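### 3.2 Colocación del plato y del bloque

1. Sitúe la mesa de madera clara sobre suelo nivelado y retire todo objeto ajeno al ejercicio.
2. Coloque el plato azul celeste en el centro del tablero, con el borde hacia arriba.
3. Deposite el bloque morado en posición vertical dentro del plato, a la izquierda de su centro.

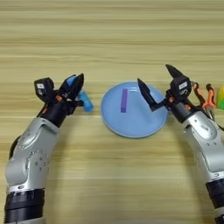 *Figura 2. Plato y bloque sobre el tablero.*

**Nota.** El juego Tudum se suministra con dos platos. Guarde el segundo en su caja.

**Precaución.** No apoye cargas superiores a 600 g en el plato. Las piezas deterioradas se solicitarán a Plevau con la referencia 377.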